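Yesterday I changed the wrist cable on the right arm of our two-arm cell, and I promised Joyce Mabula that I write down how it goes. So this is a small thread. It is for people who keep a cell like this running, not for people who buy one.

First the background. The cell has two white arms and one parallel gripper on each. The controller software is from Velton. We do kitchen tasks: hang a mug, put a plate in the rack, press the bell. The arms are not heavily loaded, but the wrists turn very much, and the cables pay for it.

The sign of trouble was a gripper that lost connection only in one posture. In the log I found 2584 short dropouts in May. In April there were 6. The arm did not stop, it only waited a little each time, so we did not notice for too long.

Before you order any part, do the slow test. Put the arm in the bad posture by hand, with motors off, and bend the cable gently near each clamp. Watch the gripper light. When it blinks, you have found the place. Ours was just behind the last clamp before the wrist.

The cause was my own mistake. I had tied the cable too short. It looked very clean and I was proud of it. But when the wrist turned to the end of its range, all the pull went to one point.

Now I leave a free loop. How big? Turn the wrist to both ends of its range and look at the cable. It should never become straight. Then check that the loop does not catch on tall things on the table. Our tall thing is the mug tree, and Herman Sutanto tells me every time that I forget it.

The change itself takes 30 minutes if you have the right hex key. Power off at the wall, wait for the lights to go out, open the wrist cover, take a photo of the connectors with your phone. Please do take the photo. Two of the connectors are the same shape and I have mixed them before.

Do not tighten the cover screws fully until you have moved the wrist through the whole range one time. If the cable is pinched under the cover, you will feel it as a small step in the motion.

After the cable, I repeat the gripper zero. Close the fingers with nothing between them, save, open, close again. If the second value is different from the first, clean the fingers and start again. I do this on both arms even when I touched only one.

Then the reach check. Every object goes to its normal position on the brown mat, and both arms go slowly over the toaster oven, the mug tree and the dish rack. I keep one hand at the stop button. The oven is the one I worry for, because the arm base is so near.

Last check is holding. I give a gripper a whiteboard marker, a thin and smooth thing, and let the arm move with it. If the marker turns in the fingers, the pads are worn. Chiamaka Isah showed me this in our Sturevton lab and I never found a better test.

The cell on the same day, two views:

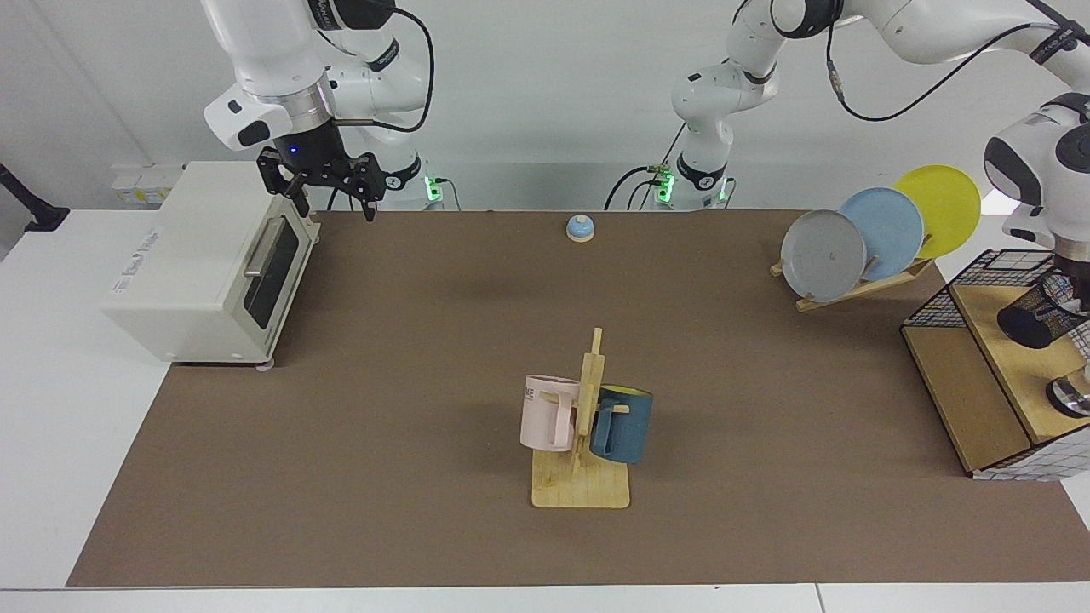
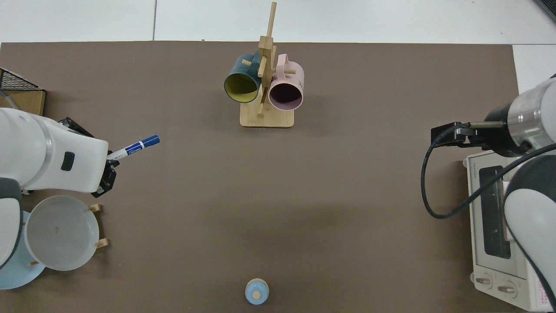 Both arms over the brown mat, with the mug tree and the toaster oven in place.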